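Subject: Re: [clistley-home] Cleaning and sealing marble counters

On Tue 31 March a list member wrote:

> Our marble is going dull next to the stove. Do I need to reseal it, or is it past that? The Skarnard sheet says every 18 months.

Dull spots are usually etching from lemon or vinegar, and sealer won't fix those. Try the water test first. Put a few drops on the stone and wait 9 minutes. If it darkens, it needs sealer.
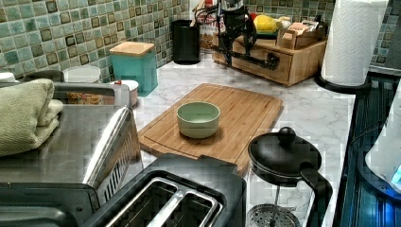

I did ours in November with the Nägeli sealer. Two thin coats, wiped off after 5 minutes each. Don't let it dry on the surface.

For etching, use a polishing powder and a damp felt pad. Grout is a separate job and wants its own sealer.
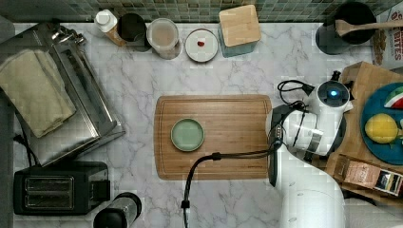 *Marble counter, tile backsplash and bamboo board*

Jovow sells the pads singly if you don't want a full box.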